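Workshop notebook – hand evaluation, April
Unit under review: Fimia hand with fabric cover, supplied by Cikia on a trial basis
Station: produce display and basket

The purpose of this entry is to record the handling portion of the Fimia review before the unit is returned. The supplier's offer covers the hand, 2 spare covers and remote support for 10 weeks. Caldeira has submitted a competing offer without covers.

Trials were conducted at the produce station with the gray plastic basket. Contact between the pads and the item was the main point of interest, together with clearance at the basket wall.
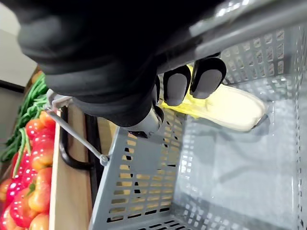 Fimia hand in the basket, fingertips on the yellow item.

The full set comprises 93 attempts. Scoring is to follow the Brernine sheet, with slips and dropped items entered separately. Attempts 1 to 19 used the earlier grip setting and shall not be included in the comparison.

The cover remains an open question. It keeps crumbs and dust out of the upper part of the hand, but the supplier's notes give no washing instructions. A written answer has been requested from Cikia.

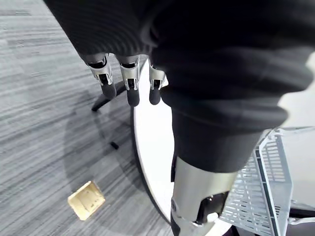
Replacement pads are priced per finger in the Cikia offer, while Caldeira quotes for a complete set only. The two figures cannot be compared until the expected pad life is known – neither firm has stated it.

Outstanding: pad life, cover care, return shipping terms. Scoring sheet to be filed with this entry.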